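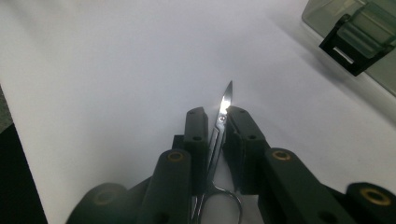
From: Ottilie Rainer
To: Small Languages Documentation List
Date: 5 Aug 2020
Subject: Re: Skindevari word list, spelling and the tape transfers

Rosalie Lüthi wrote:

> Hi all,
>
> I finished going through the first box from Sevbridge. Most of the slips are
> in good shape. My trouble is with the spelling. The older slips write the
> long vowels double (aa, oo) and the newer ones use a single letter with a
> mark over it. A few slips use both, sometimes in the same word. Before I
> type any more, can we agree on one?
>
> Second thing. There are words marked "J." in the corner. I took that to
> mean Jusa, the upper village, but on some slips it can't be, as the speaker
> named on the back is from the coast. Does anyone know what it stands for?
>
> Third, are the tapes being transferred or not? I have people in the family
> asking when they can hear them.
>
> Rosalie

Rosalie, thanks for getting through the box so fast. I'll take these in order.

Spelling. I would type exactly what is on the slip in the first column, mistakes included, and put the regular form in the second column. For the second column please use the double letters. I know the marked letters look tidier, and the school booklet used them, but most of the people who still write Skindevari to each other do it on their phones, and they write double letters or nothing. When I asked my aunt's neighbors which they would rather read, they all said the double letters, and one of them said she had never known what the mark was for.

If a slip has both spellings in one word, copy it as it stands and add "mixed" in the notes column. Don't try to work out which one the writer meant. Some of the collectors changed their habits partway through, and the mixed slips may help us put the undated ones in order.

The same goes for the final h. Some collectors wrote it and some didn't. Copy it in the first column and leave it off in the second. I have never heard it from a living speaker, and I can't hear it on the tapes I have listened to either, but the quality is poor and I may be wrong.

The letter J. It does mean Jusa on the older slips. On the newer ones, written in blue, I believe it is the initial of the person who checked the entry. The way to tell is the position. The village letter is in the top left corner and the checker's initial is in the top right. If a slip has been trimmed and you can't tell which corner you're looking at, leave the village column blank. We have enough wrong villages in the old index already. The word for "gate" is listed there as a coast word and I have never met anyone from the coast who uses it.

Tapes. Yes, they are being transferred, but slowly. There are 27 reels. Kulkarni has them now and has returned files for the first five. The studio charges by the hour of playing time, and we had 600 dollars set aside, which won't cover the whole set. I asked whether they would do the story tapes first and leave the word lists for later, and they agreed. The word lists exist on paper anyway. The stories don't.

Of the five that are done, two are very faint. One of those has a radio going in the background all the way through, and the speaker stops to listen to it now and then. I don't think it can be cleaned up much. The other three are clear and I can follow nearly everything except some of the plant names.

About the family hearing them: please tell them yes, for the speakers they are related to. For the rest I would like to ask first. The forms signed at the time only mention "study," and some of the stories name neighbors and say what they did. I don't want somebody to find out from a website what was said about their grandfather. If you can send me the names of the relatives who have asked, I'll match them against the reel labels and write to each of them.

A few other things while I'm writing.

The kinship terms need someone to look at them again. The list has one word for both "older sister" and "cousin on the mother's side," and I think two words have been run together. The vowel is longer in one of them, at least in Jusa. If you come across either word in the second box, please set the slip aside.

The number words above ten are borrowed in nearly all the recent material. The older slips have a different set, counting in pairs, and I had taken those for a collector's misunderstanding until I heard them on the third reel. A woman is counting eggs and uses them without stopping to think. So those slips should go into the main list after all and not in the doubtful pile. Sorry to anyone who moved them on my say-so.

Please don't correct the English on the slips, even where it is plainly off. "Sour grass" for one plant may be what people called it locally in English, and I would like to keep that.

File names: village, collector's initials, box, slip, with hyphens and no spaces. Last month I got two files with the same name and different contents, and it took me an evening to sort out which was newer.

The second box can be picked up from Sevbridge any weekday morning. Ring the bell at the side door, the front one doesn't work. They would like the first box back before they hand over the next, so bring it with you if you can. It has to be signed for in the book both ways.

I'll be away later in August and slow to answer. If you have questions about the spelling, send them to the list so that everyone typing sees the same reply.

Ottilie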